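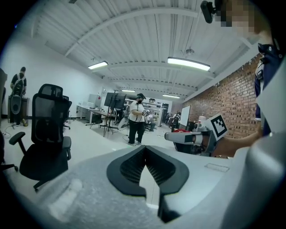 *The mesh chair with the headrest, left side, with a second black one behind it.*

I keep getting told a proper chair will fix my back. Colour me unconvinced. The Wurnach I tried in November had a headrest, padded armrests and a price of $1,273, and after a fortnight my neck felt the same as it did on the old kitchen stool.

Ľubica Ševčík swears by hers, but she also swears by magnets. I asked what had changed and she said she "sits with more purpose" - whatever that means.

My other gripe is wheels. On a hard grey floor with cables lying across it, you roll over one sooner or later. Udari sells a mat for that, naturally.

I'm not saying mesh is a con. It's cooler in summer, I'll give it that. But eight hours is eight hours, and I'd still sooner get up and walk to the letterbox.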